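Keep the Vegetables Where You Can See Them

Most people I know put their vegetables in the refrigerator drawer and forget them. I did it for years. By the end of the week there was a soft pepper at the bottom, and I threw it out and bought another one.

My view is that a basket on the table does the job better. It holds less, so you buy less. An onion has no need of a cold drawer anyway, and a tomato loses its taste in one. Peppers and cucumbers do last longer in the cold — I admit that — but only if somebody remembers to eat them. Mine get eaten within 3 days now.

Svyatoslav Kobzar, who taught me to cook, kept his basket right by the cutting board. The onion and the tomato came out first and the rest waited its turn. I still work that way.

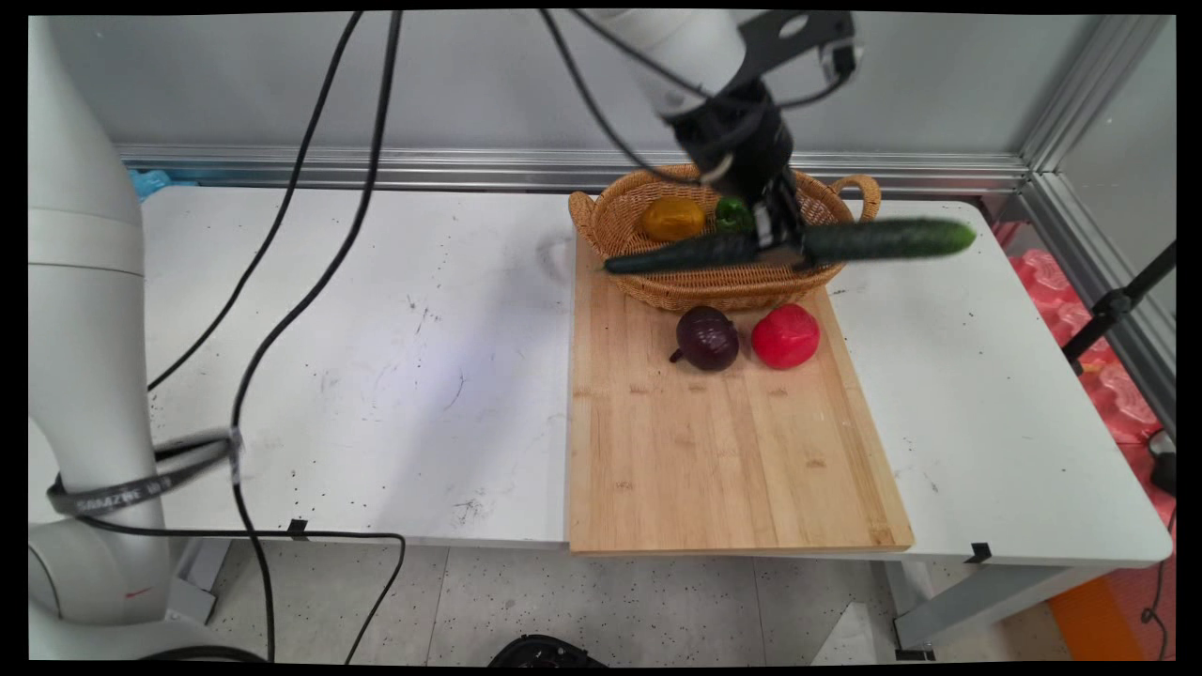
What the Drawer Is Good For

Lettuce, herbs and carrots belong in it. So does half a cucumber once it has been cut. I would leave the drawer to those and stop using it as a storeroom for a week of shopping.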